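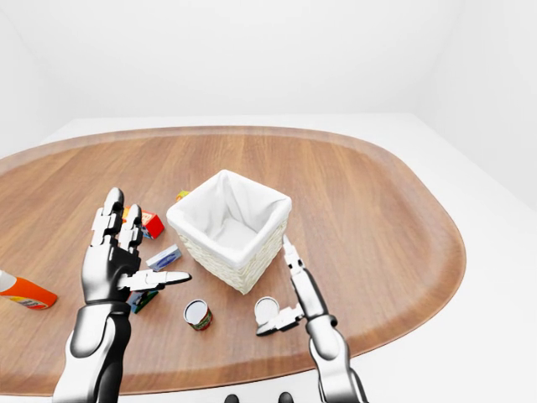
basket task, sim — both hands at the table, basket empty

drendora_ops
Sunday, March 18, 2018
Trying to get our house rules for tabletop pick and place down to one page. Draft so far:
1. idle hand stays on its own side, fingers open
2. one item in the basket before the other arm moves
3. cap wrist speed at 30 percent over the basket
Tear it apart pls.

lellel77
Rule 2 kills your cycle time. We ran 326 trials both ways at Brosham, no more bumps with two arms going. Drop it.

chiriac
Disagree. Sim or real hardware? Because sim bumps are cheap and real fingers arent.

lellel77
Sim. Fair. Still think its too strict for cans and small boxes.

drendora_ops
Adding one from today, for the talk about rule 1.

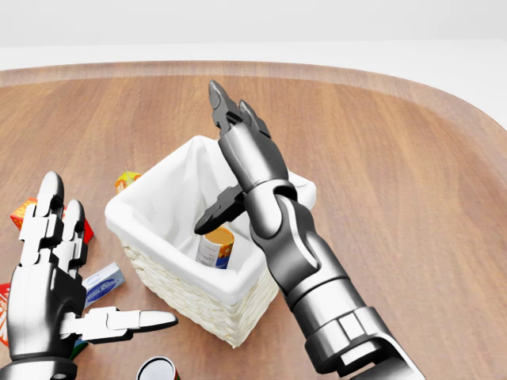
can in the basket, left hand up on its side, right arm over the opening

chiriac
See that black jaw piece right above the can? Write a clearance rule. Ours is 120 mm over the rim before any sideways move. Rule 3 doesnt cover it, slow contact is still contact.

lellel77
120 is a lot for a basket that size. And the liner folds over the rim — measure from the cloth or the wicker?

chiriac
Cloth. Always the highest thing.

wristpitch
also rule 1 says "fingers open" but that left hand is pointing. define open or ppl will argue about it forever

drendora_ops
ok. Rule 1 gets a named rest pose, clearance goes in as rule 4, measured from teh cloth. Rule 2 stays for hardware, optional in sim. Will rerun 12 and post the numbers.

lellel77
Can live with that.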